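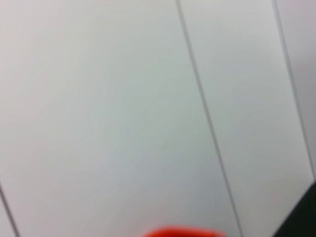
The late bulletin on Plekari runs for eleven minutes and the weather gets 90 seconds of it. For a good many people in this part of the country those 90 seconds are the reason the set is on at all. I think the person who delivers them should live here, and I think the station is making a mistake in deciding otherwise.

The decision was announced in November. From the spring, the regional forecast will be recorded in Drindow, along with the forecasts for the other regions the company serves. One presenter will stand in one studio and do them all in turn, with the map changing behind. The statement said viewers would see "no reduction in the quality or accuracy of the forecast". I accept the second half of that. The figures come from the same computer models wherever the presenter happens to be standing, and a rain shower does not care who points at it. Quality is a wider word.

I should say where I am coming from. I worked in regional television, on the production side, and left it some time ago. I have no shares in anything and no relative on the payroll. I did work with Alby Treloar, who presented the weather at Plekari before the present arrangement, and I liked him, so readers can make an allowance for that.

Alby was not a natural broadcaster. He had trained in meteorology and was put in front of the camera when the regular presenter was off with her back. He talked too fast. He wore the same two jackets. Letters came in about the jackets. But he had grown up in Skollen, where the valley turns and the wind does odd things, and he knew that a forecast of "light westerly" meant one thing on the coast road and something else entirely on the bridge. So he said so. He would give the general picture and then add a sentence for people crossing the bridge before eight in the morning. It took him four or five seconds. I have met lorry drivers who planned their week by it.

None of that was on the chart. It could be written down and sent to Drindow, I suppose, and I am told there will be "local briefing notes". I have written briefing notes. They are read carefully for a month. After that they sit in a folder, and the person reading out five regions before the studio is needed for something else does what anybody would do, and reads what is on the map.

The argument on the other side is money, and I do not want to wave it away. Regional stations are short of it. Advertising has gone elsewhere and is not coming back. A presenter, a studio slot and a graphics operator cost a good deal for 90 seconds of output. If the choice really were between a local forecaster and a local reporter, I would find that hard, and I might well pick the reporter. The company has not said that is the choice. It has said it wants to "align weather output across the group", and I have not been able to find anyone who can tell me what the saving is or where it will go.

The other argument is that everybody has a forecast on their phone. This is the one I hear from younger people and from my own son. It is a fair point as far as it goes. My phone tells me there is a 40 per cent chance of rain at three o'clock. I look at it and I am none the wiser. Does it mean rain for part of the hour, or rain in part of the area, or that they do not know? A person on the television can say, "It will probably stay dry, but if you catch a shower it will be a heavy one." That is a piece of judgement. You may think it right or wrong the next day, and over a year or two you learn how far to trust the person who gave it.

I think that matters more than the people who run stations allow. The weather presenter is often the one face on a regional channel that viewers feel they know. Newsreaders come and go, and the good ones leave for bigger places. Weather people used to stay. They opened the flower show and judged the scarecrows. They got stopped in the supermarket and told off about the bank holiday. It is easy to laugh at that, and we did laugh at it in the office, but it meant that when one of them looked into the camera and said "please don't travel tonight", people stayed in.

Beverley Harawira taught me this, though she would not have put it in those terms. She was the editor when I joined. On the night of the big flood she threw out the running order and gave the forecaster the top of the programme, ahead of a story about the council that we had been working on for weeks. I was annoyed. She said the council would still be there in the morning. We had calls afterwards from people in the lower end of Skollen who had moved their cars and carried their furniture upstairs after hearing it from someone they recognised. They had already had the official warning by then. It had come through on the radio in the afternoon, worded the way official warnings are.

Would a presenter in Drindow have got the top of the programme that night? Possibly. But the forecasts there are going to be recorded at a fixed time, ours at ten to six, and used again in the late bulletin with a new caption if nothing much has changed. Somebody has to decide that something has changed. It will be somebody with four other regions to think about, in a building with no view of our river.

There is also the matter of where the next lot of forecasters will come from. Most of the national presenters I can think of started out in a regional studio, doing the early shift to hardly anyone and getting it wrong in front of a small audience. Alby used to let students from the college come in and stand at the map after the programme was finished. Two of them went on to do it for a living. If there is one studio and one presenter for the whole group, there is one job, and it will go to somebody who already knows how to do it.

I do not want to make this sound like the old days were better in every way. The graphics were poor. For a long time we used a system that put the sun symbol over the sea whatever you did. The presenters were nearly all men, and the few women were written to about their hair. Forecasts beyond two days were close to guesswork, and the science has improved so much that it is hard to compare. I would not go back to any of it. I would only keep the part that worked, and keep it while there is still a person in the building who knows how it is done.

A compromise is available. Canpolat, the smaller company up the coast, also shares its graphics and its technical staff with a neighbour. It kept its presenter. She works part of the day on the forecast and the rest as a reporter, covering farming, flooding, the harbour and anything else the weather touches. I am told she is the busiest person there. I do not know what the arrangement costs, but Canpolat is a good deal smaller than Plekari and seems able to pay for it.

Plekari has asked for viewers' comments, and the form is on its website, at the bottom of the page about programme changes. It has a limit of 50 words, so it is worth deciding beforehand what you want to say. I used mine on the bridge.

Contact us | Letters to the editor | © All rights reserved | Back to top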